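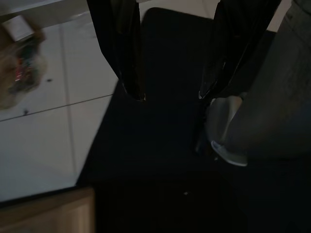 Figure 1. Dark mat, seen from close up.

Section 4. Laying the Zultbridge mat and getting it ready for use

Welcome to the part of the guide where your mat finally comes out of its tube! If you have worked through Section 3 you already know which room it is going in and you have your measurements written down somewhere sensible. If you skipped ahead (plenty of people do, and we understand), please go back for the measurements at least, and then come and join us again.

The steps below are for the standard Zultbridge floor mat. The heavier Sandoval version goes down in much the same way, but it weighs a good deal more, so do please find a second pair of hands before you start.

Before you begin

Sweep or vacuum the floor, then wipe it with a barely damp cloth and let it dry all the way through. Grit is the great enemy here. A single crumb under the mat will work its way up over a winter and leave a little pimple you will feel underfoot every time you cross it.

1. Stand the tube upright in the room overnight with the end cap off. In a cold month like February, give it a full day.

2. Slide the mat out slowly, keeping the tube level with the floor. Don't shake it out. If it sticks, turn the mat in the direction of the curl and it should loosen.

3. Unroll it with the smooth side up and the tiny dimples down. Walk it out a foot or two at a time, smoothing with the flat of your hand as you go.

4. Let it lie loose for an hour. The ends will want to curl, and that is perfectly normal — a few heavy books along each end will help them settle.

5. Nudge the mat into its final position. Leave a finger's width between the mat and any baseboard, so that it has somewhere to go when the room warms up.

6. Peel the backing from the corner tabs one at a time and press each down for a slow count of ten. Leave the last tab until you have walked all the way around and are happy with how everything sits.

Note: The tabs can be lifted and pressed down again, but they lose a bit of their grip each time. Spare tabs come in packs of 50 under part number 3891.

Caution: Do not use the tabs on freshly waxed or varnished floors. The finish can come away with them.

Caution: Keep the mat clear of floor vents and space heaters. It will soften if it is left against a hot surface, and it won't go back to its old shape afterward.

The smell

There is a rubbery smell at first, and some people mind it more than others. Open a window and wash the mat with warm water and a drop of dish soap. Ilze Uibo, who wrote the first edition of this guide, used to recommend a splash of white vinegar in the rinse water, and we have never found anything better. Go easy on it, and mop up any puddles before they creep underneath.

Trimming to fit

7. Mark your line on the underside with chalk and a long straightedge.

8. Cut with a sharp utility knife in several light passes, with a piece of scrap board beneath to save your floor. Heavy scissors will do for corners, though they leave a slightly wavy edge.

Note: A trimmed mat can't be returned, so measure once more before you cut. If you would like a hand, write to Rocío Valdovinos at the Cloltemen help desk and include your room measurements.

Once the mat is down and the tabs are set, wait until the next morning before putting furniture on it. Then carry on to Section 5, Everyday cleaning.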